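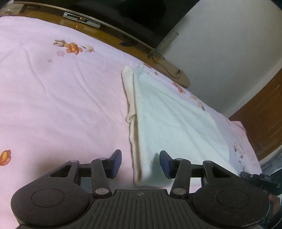

Between June and the end of November, the Rosier foster program placed 61 dogs in private homes. Most were adult mixed breeds over 50 pounds, the group that waits longest at the Promel shelter. Foster homes supply their own bedding, and a light pink floral sheet over the bed is typical of what they use. Your grant covers food, vet visits and crates, so we did not spend anything on linens. Of the first payment of $3,000, we have spent $2,000, nearly all of it on dental work and heartworm treatment.

Nine dogs are still in foster care. Two of them are on heartworm medication and can't be adopted until the vet at Edet clears them. The others have been listed and are getting calls. Three dogs came back to the shelter after a failed placement - two because of trouble with cats, one because the family moved.

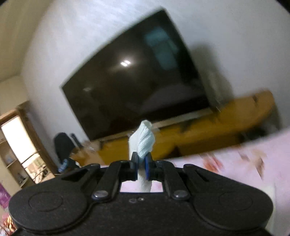
White cloth, twisted, with the television and console behind.

Home checks are behind schedule. Ifeanyi Osagie did most of them alone through the fall, and the Plarkevitz side of the county still has homes waiting for a first visit. Imke Voß has started training to help him and will take over the northern route in January.

We ask that the second payment be released as planned. Vet invoices and the mileage log are attached. The crate order is on hold until the supplier confirms the extra-large size.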